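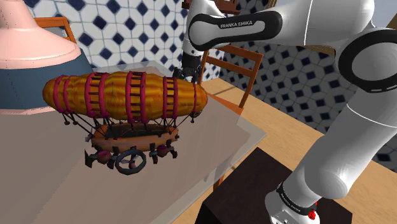

Brokeck's airship museum opens its new wing this spring

Fans of old airships have something to look forward to in Brokeck. The town's little museum of flight will open a second building in June, and it nearly doubles the space for a collection that has been bursting out of its old home for years.

The new wing sits across the yard from the main hall, in what used to be a rope works. It's a wonderful old place, with tall windows and plenty of room overhead – just what you want when your subject is things that float. Visitors will find letters, crew uniforms, route maps and cooking gear from the passenger ships, along with a long wall of photographs that has never been shown before.

Those photographs are the real treat. The Nic Giolla family gave the museum 1,000 prints and glass plates, many of them taken from the fields outside Drostau on mooring days, when half the county turned out to watch. Gearóid Nic Giolla grew up with the boxes under the stairs.

"My grandmother could name everyone in the crowd shots," he said. "We wrote down as many as we could while she was still with us, and people are going to find their own great-uncles up there."

Curator Eirini Lambrakis has picked 400 of them for the opening show and says choosing was the hardest part of the job. Her own favorite is a blurry one of a baker handing rolls up to a crewman on a ladder.

There will be plenty for younger visitors too. Zdenka Tomić is running a paper and balsa workshop for kids age 8 and up on Saturday mornings, and the first month is already filling fast. She has also talked the museum into a night of airship films in the yard, weather permitting, with hot soup from the café.

The old hall stays open while the work goes on, apart from the upstairs reading room, which is closed until the shelves are moved. Tickets for opening weekend go on sale at the front desk next month, and members get in free on both days.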